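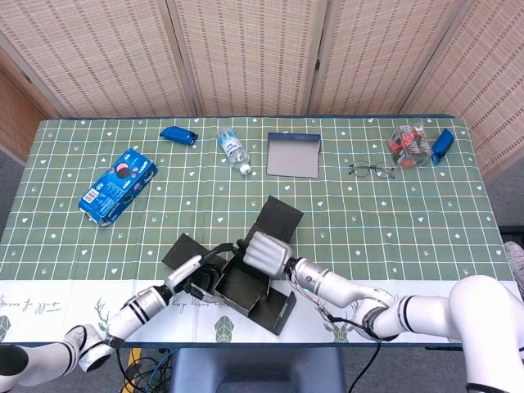 Speaker notes: Opening and reclosing small cartons
Session 4, Saturday, 20 minutes plus questions
Speaker: Berhanu Shiferaw, Brimell

Slide 1. Title
Introduce self. Thank Beat Pichler for the board samples. Mention that the handout has the flap names on the back page, so people needn't copy them down.

Slide 2. Scope
Folding cartons and small boxes, table height, one person's worth of contents. Cookie cartons, gift boxes, cosmetics. Shipping cases are covered in the afternoon session. Bags are out.

Slide 3. Terms
Panel: a wall of the box. Flap: anything hinged to a panel by a crease. Tuck: the short lip on the end of a closing flap. Dust flap: the small side flap that goes in first.
Pause. People mix up tuck and dust flap all day if this slide is rushed.

Slide 4. The crease as a spring
A new crease pushes back. Fold a flap to 90 degrees, let go, and it returns part of the way. After repeated folding the push drops and the flap stays where it is put. Kuster board at 265 grams per square meter is the reference sample for the rest of the talk. Pass it down the left side of the room.
Grain direction: creases across the grain hold a cleaner line. Ask the room to bend the sample both ways.

Slide 5. Opening
Brace one side panel. Lift the tuck from its middle. Pulling at a corner tears the lip on light board. Open the dust flaps last and lay them outward past 90 degrees so they don't swing back over the opening.
A flap left standing blocks the reach from that side. Either fold it flat or turn the box.

Slide 6. The surface
A tablecloth changes the job. Cloth slides on the table, the box slides on the cloth, and pushing on a flap moves both. Brace the box itself. Pinning the cloth does little for the box.
Dark board on a patterned cloth is easy to find. The inside of a black box is hard to read under a single overhead light. Light it from the side if small parts go in.
Skip the lighting remark if behind schedule.

Slide 7. Closing
Dust flaps first, then the main flap, then the tuck. Press close to the crease, with the fingers together. Pressing the middle of a wide flap bows it, and the tuck misses the slot.
Demo with the Plurkcombe carton. Do it slowly, twice.

Slide 8. Wear results
171 cartons opened and reclosed by hand at Brimell. 14 failed at the tuck before the end of the run. Failures at the main crease are in the handout table.
Don't read the table out.

Slide 9. Open points
Humari coating: samples still being conditioned, no numbers yet. Next batch is 3,000 blanks, due in December.

Questions. Expected: humidity (see Slide 4, grain), glue seams (out of scope, refer to Beat). Collect the samples at the door.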